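The case for a bin on the table

Kitchen planners still put the food waste bin under the sink. The reasoning is tidiness, and it fails on use. Peelings are produced at the worktop, at hand height, and every trip to the cupboard involves a door, a bend and a drip. In the shared kitchen at Hesthorpe the under-sink caddy was emptied every 9 days in January, and by then most of the scraps had gone into general waste.

A small vessel on the table removes the door and the bend. It must be light enough to carry in one hand and must be emptied daily — a table bin left until Friday is worse than any cupboard. Bogumił Stępień, who fitted the kitchen, objects that waste and food should never share a surface. I accept this for raw meat. For cores and tea bags I do not.

Shape matters more than capacity. Most catalogues, Wistow's included, sell by the litre and say little about the opening. A level rim has to be approached from above, with the wrist turned over. A slanted one, higher at the back and lower at the front as on the cream bin by the apple, presents the opening to the person using it, and the raised back stops an overthrown core. The taper is a smaller matter, though a rounded body is easier to wipe than a square one. I would still want a lid that can be washed separately.
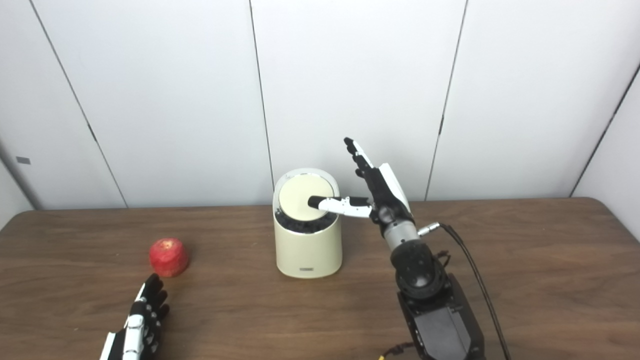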